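23 Jun 2020
by Desta Mamo

Spent most of today on the bio page for Ambaye, the singer Finn wants up on Watenis before her new single. I thought it'd take an hour. Ha! Her old page says she started on a kids' talent show at 7, the clip Selamawit dug up has the host saying 6, so I've left the age out until her manager writes back. The single is "Postham" and I keep typing it with two s's.

Follower count is another headache. I had 3,300 in my draft from last October and it's way off now, so I'm dropping the number completely (these go stale so fast). Her part in the web sitcom stays in, but only as a guest role. Getachew watched both of her episodes last night and she has maybe four lines!

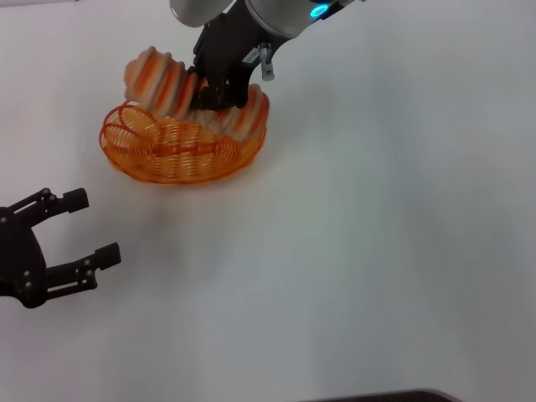
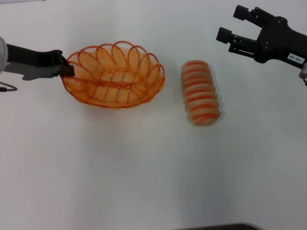 Still to do: check the spelling of her stage name against the record sleeve, and cut the bit about her brother's band, it reads like gossip. The draft is 197 words and Finn likes them shorter. I'll have another go after lunch tomorrow.

Comments

Finn Gerlach: Keep the brother, lose the sitcom. People search for the brother.

Dexter Dagdag: The sleeve has her name in all caps, so no help with the capital B question, sorry.

Selamawit Worku: I can send the full talent show clip if you want it, the host says her age twice.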